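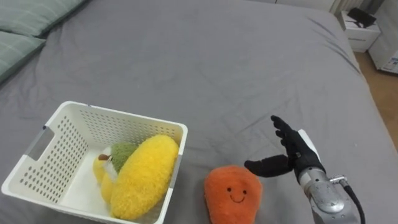
Posted by the author of the Staststead household pages in Bedding and Storage

Readers of these pages will be aware that the main bedroom at Staststead was reorganised in January. The present entry records the arrangements now in force for the bed and for the soft toys kept upon it.

The grey fitted sheet has been retained. It was purchased from Feltum with a stated thread count of 300 and has been found satisfactory, although it creases towards the side of the mattress and shows lint readily. The sage-green pillowcases remain in use at the head of the bed.

The soft toys had previously been stored in a fabric sack behind the door, an arrangement which was reviewed and discontinued. They are now assigned to a white plastic basket with perforated sides and a handle opening at the end. The basket cost 29 crowns at the Lellosholm market. It may be placed on the bed while the toys are sorted and should be returned to the shelf by eight in the evening.

The large yellow toy presents the principal difficulty. It is long, shaggy and reluctant to bend, and it is accordingly laid diagonally, with the smaller items fitted in beside it. The toy with the fuzzy green top is to be kept in the same basket.
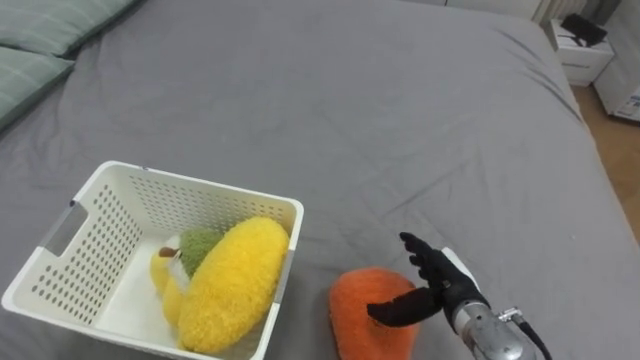 How often should the basket be washed?
Once a month is sufficient. Lukewarm water and a little washing-up liquid should be used, and the basket left to dry fully before the toys are put back.

A lidded box from Jacobs was also considered. It measured 600 mm in length and did not fit the shelf.

Related entries
Pillowcases: a review of the present stock
The airing cupboard at Staststead
Lellosholm market in the winter months
Removing lint from dark bedding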